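Laundry Season at the Bedaneck Robotics Club

Alun Maddocks does not like the word "competition" for what his students do in July. He teaches at the Bedaneck summer program and has run its robotics club for long enough to have seen students cry over a line-following car.

"We call it a showing," he said. "You set up, people come in, your robot does the task or it doesn't. There's a score sheet, but I keep it in a drawer."

The club chose laundry this summer. The job is to take small pieces of washing and get them onto a drying rack using two arms, with a person driving at first and the trained program taking over later. Maddocks had suggested sorting blocks by color. The students voted him down.

"They said blocks were for little kids," he said. "I told them cloth was hard. They said good. By the second week I think a couple of them wanted the blocks back." 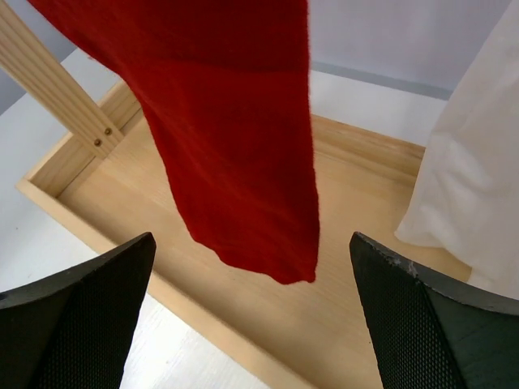 The trouble with cloth, he said, is that it never has the same shape twice. A block has a top and a side, and students can write down where those are. A sock has a shape that depends on how it was dropped.

"You can't just tell the arm to go to the sock. Which part of it? They spent two afternoons arguing about that. One group wanted to always grab the middle. Another group wanted the cuff. So I said fine, each group drives it your way and we'll look at the numbers."

The cuff group won. Each group recorded 26 runs by hand, and the goal for the whole club was 500 before the end of the session. They got there with a day to spare, mostly because two students started coming in before breakfast.

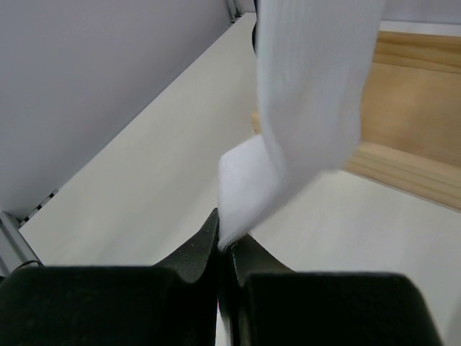 Maddocks has opinions about how students learn to drive the arms. He starts everyone on plain cloth before they touch a sock, and he makes them work slowly. The first thing he looks for is where the fingers close. With the white cloth, a student learns to pinch a corner between the two fingertips and let the rest hang, and he will not let anyone move on until they can do that several times in a row. "If you take a big fistful, you've got nothing to hang it by," he said. "I say that so much they say it back to me."

The club's training software is a program called Mathias, written by an earlier class and patched by every class that came after. Maddocks described it as ugly and dependable. A student named the newer version Cindier, and the name stuck, although half the menus still say Mathias.

"I asked them to clean that up," he said. "It's on the list."

Clothespins were the next problem. A rack bar will take a cloth thrown over it, but a sock has to be clipped, and clipping means opening a pin and getting the fabric into it.
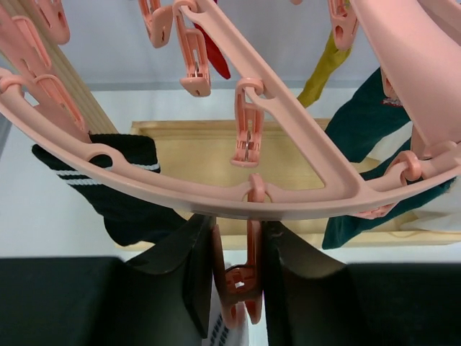 "Pins swing," Maddocks said. "You bump one and the whole ring turns, and now every pin is somewhere else. The kids figured out to stop and wait. That sounds like nothing, but waiting was the hardest thing to get into the recordings. When a fourteen-year-old is driving, the fourteen-year-old does not want to wait."

He ended up throwing out 24 of the runs for rushing. The students who had made them were not happy, and one asked for a written explanation. She got one. She also redid her share that same evening — and those, he said, were some of the cleanest in the set.

Parents tend to ask him whether this leads to a machine that does the laundry at home. He tells them no, or at least not from his room.

"What they take home is how to keep a notebook," he said. "What did you change, what happened, what did you think would happen. I've got kids who hated writing in June and now they write up to a page per run. I didn't ask for a page."
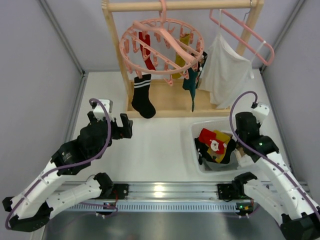

What comes next

The club goes back to its school-year schedule this fall. Maddocks would like a second setup so the groups don't have to share, and he has asked Modeck, the local shop that cuts their parts, for a price. The students want to try folding. He has asked them to finish the notes on hanging first, and to fix the menus.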